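Pouring, sipping and refilling: what we drink from and why it matters
Final project report, Everyday Objects module
Submitted Sunday, June 3, 2018

Right, so I should start with how I ended up writing a whole project on cups. The module handbook asked us to pick "one small domestic act" and stick with it for a term. Half my seminar group went for big stuff like cooking a roast or making a bed, and I sat there on the bus home trying to think of something I do so often that I've stopped noticing it. Then I got in, poured myself some squash, spilled a bit down the side of the glass, wiped it with my sleeve and thought, oh, there we go.

My question was simple enough when I wrote it down in December: what makes people choose one cup over another, and does the cup change how they pour? I wanted to look at it in shared spaces, where the cups aren't really anyone's. At home you have your mug. In a shared kitchen you've got whatever is clean, and I think that tells you more about the cups themselves.

How I did it

I used two places. One was the shared kitchen on my corridor, which we call Birkov after the name on the old fire door (no idea, it was there before any of us). The other was the Plendska room in the design building, which has long tables, good light and a sink that takes ages to run hot. In both places I kept a notebook and wrote down what people were drinking from, what they had poured it out of and whether anything ended up on the table. I also had chats with 16 people, mostly while they were waiting for the kettle, which turned out to be a lovely way of doing interviews as they couldn't really walk off.

I gave myself a budget for cups and managed to stay under it by going to the charity shop and begging from my aunt. By the end I had a box of plastic tumblers in different shapes, a few china mugs, two enamel ones and a stack of takeaway paper cups with sleeves that I'd saved and rinsed. I named the box Temba, because everything on our course has to have a project name and I was tired that day.

The pouring bit

This became the heart of the whole thing, and it's where I spent most of the spring. I'd begun by thinking that people spill because they're in a hurry. After a few weeks I thought the shape of the two vessels mattered much more. If you pour from a jug, the lip does the work for you. If you pour from one cup into another, there's no lip, and you have to find the angle yourself. Tip it too gently and the drink clings to the rim and dribbles down the outside. Tip it too boldly and you get a great wide splash that a narrow cup can't catch.

Narrow cups were the real test. I like them to drink from, they feel nice in the hand, but you're aiming at a small target. Most people I watched lowered the cup they were pouring from until the two rims nearly touched, and lots of them didn't know they were doing it until I asked. A thin stream suits a narrow cup best. It takes longer and it feels a bit fussy, but the table stays dry.
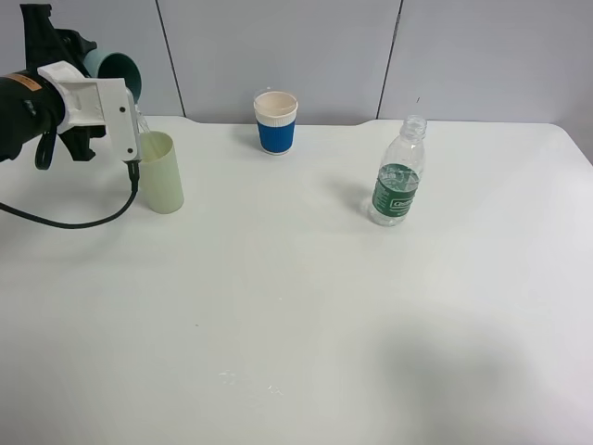
Solange Peixoto read an early draft of this section and told me I was being unfair to wide cups. Her point was that a narrow cup punishes you once, when you fill it, and a wide one punishes you every time you carry it across a room. She also said I should try pouring from a bottle with the same care before I blamed cups for anything, as a full bottle glugs and a nearly finished one hardly does.

I went back and tried it, and she was right about the glugging, so I've changed my conclusions a little further down. A full bottle pours in lumps while the air fights its way back in. Hold it at a shallower angle and it calms down a lot. With an open cup you never get that problem, the air just comes in over the top, so in a funny way the cup is the easier thing to pour from once you've got over not having a lip.

Paper, plastic, china

I asked everyone which material they liked best and china won easily, especially for tea. Nobody was rude about plastic, though. People said it was light, it was cheerful, you could drop it. The see-through and slightly see-through ones got extra praise for letting you watch the level come up as you fill them, and I really noticed this in my own pouring. With a china mug I kept leaning over to look in.

Paper cups were the odd ones out. People were happy to hold them (the ridged sleeves got several compliments!) but hardly anyone wanted to refill one. They'd finish the coffee and the cup would just sit there at the back of the table, sometimes for days. One girl told me she felt silly washing paper. I washed mine and they lasted pretty well, apart from the rims going a bit soft.

Bottles sat somewhere in between. Loads of people refill them, but the caps wander off and then the bottle can't go in a bag any more, so it turns into a desk bottle. I found four of these in Birkov in one evening and put them all along the windowsill, and by the morning they'd been tidied away by somebody with higher standards than me.

Things that went wrong

My first notebook got wet. I know. I'd also planned to measure spills by weighing paper towels, and the kitchen scales we had, a Stirov set with a cracked tray, couldn't feel anything that small, so I gave up and drew the puddles instead. The drawings are in the appendix and they're more useful than I expected, because you can see which side of the cup the drip ran down.

I'd also say my sample was lopsided. Everyone I spoke to was a student, everyone was more or less my age, and nobody had trouble gripping or lifting. If I did this again I'd want to talk to people who find pouring hard, as they'd have thought about it far more than I have.

Where I got to

I think people pick a cup for how it feels to drink from and then put up with whatever it's like to fill. The drinking gets all the attention and the filling gets almost none, even though you can't have one without the other. For a shared kitchen I'd suggest keeping a few tall tumblers you can see through, a proper jug with a lip, and enough china to keep the tea drinkers happy. The word count on this was 3000 for the full version with the appendix, and I went over, sorry.

The Temba box is staying in the Plendska room, on the shelf under the sink, and anyone on the course can use it as long as they rinse things and put them back.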